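Gripper Maintenance, or How I Spent My Thursday Evening

So the left finger on my hand-held gripper started sticking last week. Not badly! It would close on a bottle fine, and then on anything soft it would hesitate halfway, catch, and jump the last little bit. If you've ever tried to pick up something crinkly with a tool that jumps, you know how that goes – straight onto the floor.

I messaged Jhosep Lozano, who has rebuilt more of these than I've ever held, and he wrote back one line: "Pins first, pads second, leave the motor alone." Good advice, and I followed nearly all of it (I did peek at the motor. It was fine.)

The pins are where the linked arms meet, and the ones on mine had a ring of gray gunk under the heads. I'd been blaming the oil I bought from Graltano, but I think it was mostly fuzz off my gloves. Out they came, a wipe with a lint-free cloth, a tiny dot of the Skemine dry lube, back in. The trick is tightening them evenly. I snug one up, move the finger through its whole travel, then do its partner. If you crank one side down first, the pad ends up leaning and you'll chase it all night.

Then the pads. The ribs fill up with dust and skin oil and they get slick, so I scrubbed them with dish soap and an old toothbrush. I had 600 grit and 800 grit paper on the bench for the metal edges, and used only the 800 in the end. Please don't sand the pads themselves, I ruined a nice pair from Lisness that way.

After all that it was time for the fun part, which is grabbing stuff. I like a zip bag for this, one with things in it, so the sides give in different ways.

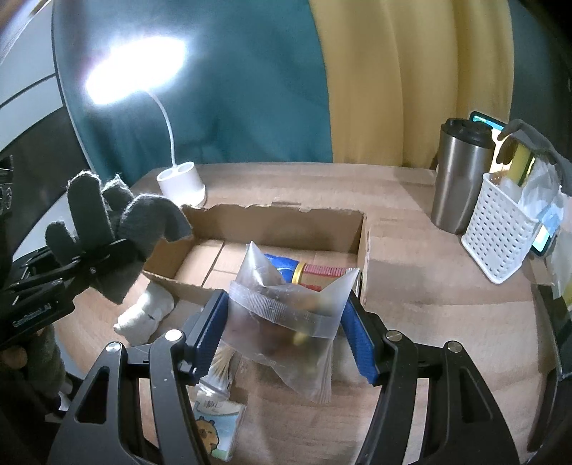 Blue pads on the zip bag, with the cardboard box behind it.

What I look for is both pads meeting the bag at the same moment. When one gets there early the bag twists, and you feel it in your wrist before you see it. I did 16 lifts, slow ones, and had one slip near the end where I'd grabbed too high. I'm counting that against me and not the gripper.

I still have a little play in the right finger. Younis sells a shim kit that's supposed to fix it, so I've ordered one, and I'll post again in June once it's in and I've had a proper go with it. If you've fitted those shims already, tell me which thickness you used!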